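What a Unit History Leaves Out

My grandfather's old transport company has a printed history. It runs to 161 pages and was put together from war diaries, a few letters home, and whatever the officers remembered when they were asked. I have read it more than once, and I think it is a decent book. I also think it gives a reader almost no idea of what most of the men in the company did all day.

The book has a chapter on the river crossing, a chapter on the winter move, and a long chapter on the week the fuel dump was shelled. Those things happened and they belong in it. But the company was in service for nearly 4 years. If you add up the days covered by the three chapters, you get less than a month. The rest was loading, unloading, greasing axles, standing guard over things no one wanted to steal, digging latrines and filling them in again. The book deals with all of that in a paragraph that begins "Between operations, the men were kept busy."

I would like to argue for that paragraph being a chapter.

I help with a small veterans' oral history project called Brekik. Lorraine Mottram started it when she retired from teaching, and she still does most of the interviews. She has a list of questions that she inherited from an older project, and for a long time all of us used it. Where did you serve? Under whom? Did you see action? Describe it. Were you wounded? Were you decorated? A man who drove a water truck for two years can get through that list in 12 minutes, and several did. They apologized for not having more. One of them, Julián Garrido, told Lorraine she should go and talk to his cousin instead, who had been in the infantry and had real stories.

She turned off the recorder and made coffee, and Garrido started talking about the water truck. He knew the taste of the water from each filling point. He knew which units would be waiting with their cans lined up and which would have to be shouted out of their tents. He remembered a cook who traded canned peaches for an extra fill and a lieutenant who wanted it written down every time. He said the thing he was proudest of was that in all that time he never once turned up with a dry tank. She asked if she could switch the recorder back on, and he said he didn't see why she would want to.

I think that was the best interview in the collection. It says more about how an army keeps going than anything in my grandfather's book, and under the old list it would have been filed as "driver, no combat, no decorations."

The usual reply is that readers want the fighting. Prasert Chantharasri, who edits our transcripts and has better judgment than I do on most matters, put it to me this way: a family opening a book to find out about a dead uncle wants to know whether he was brave. I understand that. I wanted to know it about my grandfather. But most families will not find that answer in a unit history, because most uncles are not named in the chapter on the river. They are in the nominal roll at the back, a surname and a number. A family in that position could at least be told what a man with his job did when he got up in the morning.

There is a fairness question here as well. Medals go to acts that someone saw and had time to write up. That is how it has to work, and I am not complaining about medals. But a history doesn't have to follow the same rule. When it does, the clerks, cooks, stretcher bearers and drivers disappear twice, first from the citations and then from the book. Fares Nimri, who was a camp orderly, told me that in his reunion photographs the men who had been in the rifle sections stood in front and everyone else found a place behind them without being asked. He said it without any bitterness. He still stands at the back.
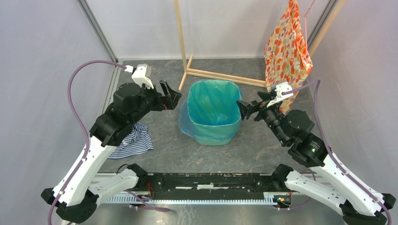

Sanitation is the worst case. I have looked at the histories of 5 support units, my grandfather's included, and only one gives it more than a line. Any old sergeant will tell you that dirt and bad water can empty a camp faster than the enemy can, and that somebody had to deal with the dirt every day. Nimri's first job at the Huaranga camp was the bins. A bin with a plastic liner folded over the rim and hanging down the outside is such an ordinary thing now that it is hard to think of it as anybody's work. He had bare metal drums, which he scrubbed with sand and hot water behind the cookhouse, and he was inspected on them. He could tell me the inspecting officer's exact words when one failed. I have left them out of the transcript at his request, though they are on the tape.

None of this is in the camp's official record. The record says the standard of hygiene was satisfactory.

I don't want the river crossing cut down to make room for drums. Paper is cheap enough to have both. What I would ask of anyone now writing up a company or a squadron is to start with the nominal roll at the back and work forward. Take the trades one at a time and find a person for each, or a son or daughter who heard about it at the kitchen table. Ask what time they got up. Ask what they carried, what broke, who shouted at them and what about. Tarek Issa did this with the signals detachment at Urkutier, and his chapter on battery charging is better reading than it has any right to be.

Lorraine has rewritten the list. The question about decorations is still on it, near the end. The first one is now "What was your job, and how did you do it?" We are going back to the people who got the old list, starting with the shortest recordings. Garrido has agreed to a second session in November, and he says he has remembered something about the pump.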